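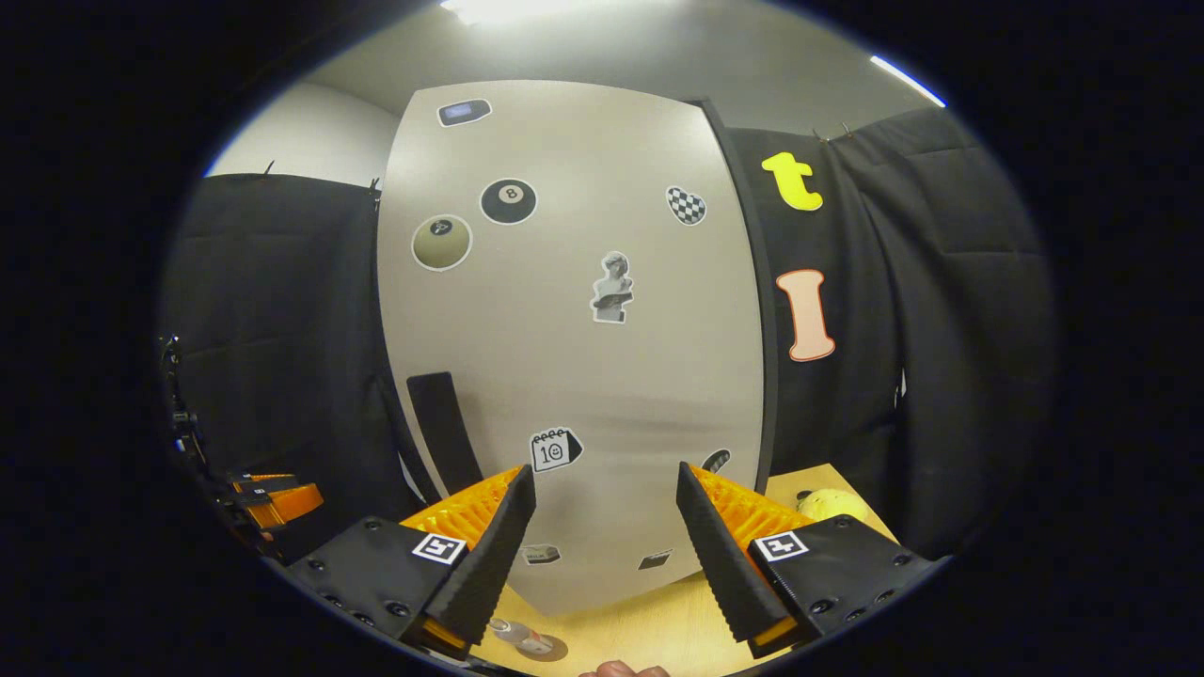

The sticker board at station four, Gullness.

Home | Stories | Archive | Contact
Print this page | E-mail this story

Lamduan Nuchit had packed orders at Gullness so long that her hands did it while the rest of her planned supper, so it was a strange thing, that winter, to be asked to do it slowly. The company had bought the Testau arms, and the arms had to learn from somebody, and the somebody was Lamduan, with a gripper in her fist and a board of stickers standing between the black curtains.

"Why the eight ball?" she asked Nusrat Kiani, who ran the training room and always had a pot of tea going.

"Why not?" said Nusrat. "Go on, open the fingers. Nice and easy."

There were 2,000 runs to get through before the arms went out on the floor, and by run 654 Lamduan had grown fond of the calendar with its smiling face — it was the tenth of the month on that board whatever the weather was doing outside. She told it so. She told it about her sister too, and about the packing line, where eleven chairs used to be and where there would soon be four.

"Will one of them be mine?" she asked at last, not quite to the calendar.

Nusrat put down her cup. "I asked for you here, with me. They haven't said yes yet."

Lamduan thought about that for a good while. Then she squeezed the grip, let it go, and started run 717.

Print this page | E-mail this story
Previous story | Next story | Top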